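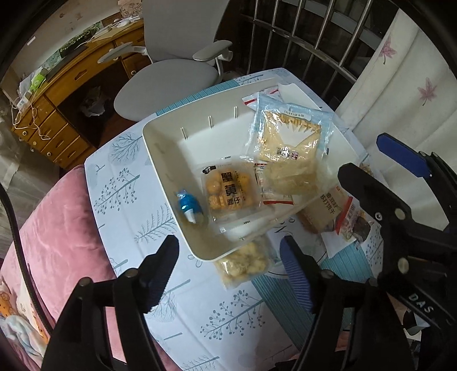
Ekden grows tall bearded irises on a slope above the village of Lie, and we send the rhizomes to customers every August. The same questions come to us each year, so we have collected the answers on one page. Many people write first about what to do when the parcel arrives. Open it the same day and lay the rhizomes side by side in something shallow. A white plastic tray with angled walls, such as the one in the photo, is good for this, and so is the lid of a shoe box. Keep them in a dry and airy place until you plant.

How many varieties do you have?
We grow 154 varieties, but not all of them are for sale every year. If a variety had a poor summer, we leave it in the ground and offer it again when the clumps are bigger.

How deep should I plant?
Less deep than you think. The top of the rhizome should be at the surface of the soil, so that the sun can reach it. On very light sand you may cover it with one centimetre of soil. The roots go down on both sides of a small ridge.

Why are the leaves cut short?
We cut them to a hand's length before packing. The plant loses less water this way and does not fall over in the wind after planting.

Will it flower next spring?
Often, but we cannot promise it. 'Stistell' usually gives a stem in its first year. 'Prillora', which has the largest flowers in our list – soft violet with a brown beard – prefers to wait until the second.

Do I need to feed them?
A little, in early spring, with a fertiliser that is low in nitrogen. Please do not put fresh manure near irises. It makes soft growth, and the rhizomes rot easily.

What does delivery cost?
It costs 200 kroner for a parcel of any size. We had nearly 345 orders last season and two people to pack them, so please allow some days.

My rhizome has a soft spot. Is it lost?
Usually not. Cut the soft part away with a clean knife until you see firm, pale flesh, and let the wound dry for two days before you plant. If more than half is soft, send a photo to Randi Tveit at the nursery and we will replace it.

Can I collect my order myself?
Yes, if you write to us first. The gate is closed when we are in the fields.

Page updated 8/26/21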